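Ternton Equipment Desk
Ticket: Hand-held grippers, second pair, plus help sorting out the quote
Opened by: Noémie Friesen, Zornstead office
Opened: Oct 3, 2020
Status: Waiting on requester

Noémie Friesen wrote:

Hello equipment desk, and thank you in advance for your patience with me, I know my tickets run long.

I'm trying to put together the request for a second pair of the hand-held grippers and I've got myself into a muddle with the Esano quote. We have one pair now. What I'd like is a second pair in the spring budget, delivered before the end of May, and I need a number I can put on the form and still believe in a month later. Last year I put in a number that left out the cables, and Brittany Morin was very kind about it, but I'd rather not do that to her twice!

The quote as I have it has three lines on it. The grippers themselves are under "set", with no indication whether a set is one or two. Then there's a "consumables allowance" of $343, and after that a line that just says "integration, 537" with no dollar sign and nothing else. I've read it forwards and backwards. If integration means somebody from Esano comes out and sets up the computer, we don't need that, Aaliyah did ours in an afternoon. If it means the mounts and the marker cubes then we very much do need it, and I'd hate to strike it off and end up with a box of grippers that nothing can track.

I did try the price list on their site first. It has the older version of the quote template and the line names don't match.

To save you asking what we use them for, it's tabletop work, picking things up and setting them down and passing between hands, with ordinary objects. We aren't lifting anything heavy. The objects come out of people's desks and cost us nothing, so please don't add a line for those, though I see the form has a space for it.

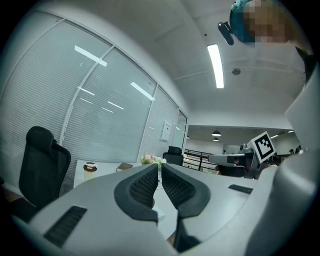 The other thing I should mention is that I'm not sure we want exactly the same model again. The finger pads are the part I'd look at hardest. They're the bit that does all the touching, and on our first pair the left-hand one has started to lift at the bottom corner after a season of steady use. I pressed it back down and it held for a week or so. I couldn't find a price for pads alone anywhere in the quote, which makes me wonder whether that's what the $343 is for, and if it is, how many that buys. If it's two, that's a very different budget from if it's twenty.

What I've already tried, in the order I tried it:

Emailed the Esano sales address. Got an automatic reply with a case number and then nothing.

Rang them. Was on hold for quite a long time and then had a lovely chat with a fellow who was in the wrong department and promised to pass it on.

Looked up the old purchase order from our first pair. It's one lump sum with no breakdown, so I can't tell from it what came in the box.

Dug out the box. The packing slip lists 9 items, and I can match seven of them to things in the cupboard. The other two are part numbers with no description. I've attached the slip as a scan. The coffee ring is mine, sorry.

Asked Lovely Barredo, who was at Nigatu when they bought theirs. She thinks "set" means a left and a right, but she wouldn't swear to it.

So my questions, and please take them in any order you like: is a set one gripper or two, what is integration, what does the allowance buy, and is there any sense in asking for a discount on a second order? I have nearly $1000 of room above the quote total if something has to be added, but none at all after the form goes in.

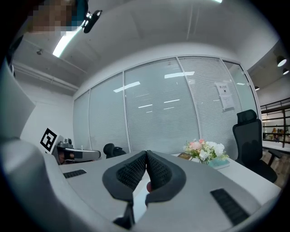

Cor Wuyts wrote:

Hi Noémie, long tickets are fine, the short ones are the ones I have to chase.

Got through to Esano on the reseller line. A set is a left and a right, so one set is what you want, quantity one. Please check your form, I think you have quantity two on it at the moment and that would get you four grippers.

Integration is in dollars, and it's the mounts, the marker cubes and the cables. No site visit. Keep it. They've agreed to rename the line on the revised quote, as you're the second customer this year to ask.

The allowance I'm less happy about. It is for pads, but it's an open credit and they'd hold the balance if you don't spend it. I don't like us parking money with a supplier. I'd sooner you order pads as a proper line with a count. How many sets of pads did you go through on the first pair?

On the discount, I asked, they said no, I asked again and they said they'd waive the shipping. Take that as a win.

Could you also tell me whether both pairs would ever run at the same time? It changes whether you need more computer behind them, and that isn't in your request.

Noémie Friesen wrote:

Cor, you are a marvel, thank you. And yes, quantity two, I've just looked. I'd read "set" as one and doubled it to be safe – so the form was going to be wildly over and I'd never have known until the boxes came. Fixed now.

Pads: we're still on the originals, with the one lifting corner, so I can't give you a rate from that. My guess would be to buy one full replacement for each pair and see where we are in a year. If they sell them in singles I'd take singles, they don't wear evenly. I'd be glad of your advice on whether pads keep all right in a drawer. I'm picturing the adhesive drying out, but I may be fussing.

As to both pairs at once, I went and asked, and the answer is "sometimes", which I know is the least useful word you can put on a budget form. Most of the work is one person with a gripper in each hand. The second pair is so that two people can have a turn without waiting, and also so that a fault in one gripper doesn't stop everything for the day, as it did in the winter when the left one wouldn't wake up and we all stood about drinking coffee. 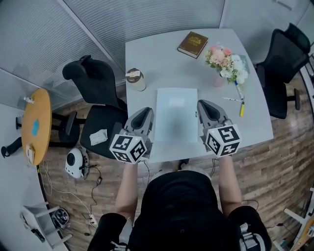

If running two pairs means a second computer then I think I'd have to leave that for next year and have people alternate. I can live with alternating. What I wouldn't want is to find out that the spare pair can't be swapped onto the computer we've got without paying for a second licence or some such. Could you add that to your list for Esano? Aaliyah Lapointe is happy to join the call if they start using words I don't know, and she'd like to ask about longer cables while she's there. A bit more slack would be a kindness to whoever's holding the things.

I've redone the form in the meantime, with one set, integration left in, shipping at zero, the allowance struck out and a pads line with the price blank. Brittany has seen it and says she can hold a blank line until the revised quote comes, so long as it's only the one.

Cor Wuyts wrote:

Added licence and cable length to the list. Pads come in singles. Store them flat in the sleeve, away from a heater, and don't buy more than a year's worth.

Alternating on one computer should be fine but I want it in writing from them. Setting this to waiting on you for the corrected form, please attach it here and not by email.

Noémie Friesen wrote:

Attached! And then attached again, the first one was the old version. Please ignore the one ending in "final".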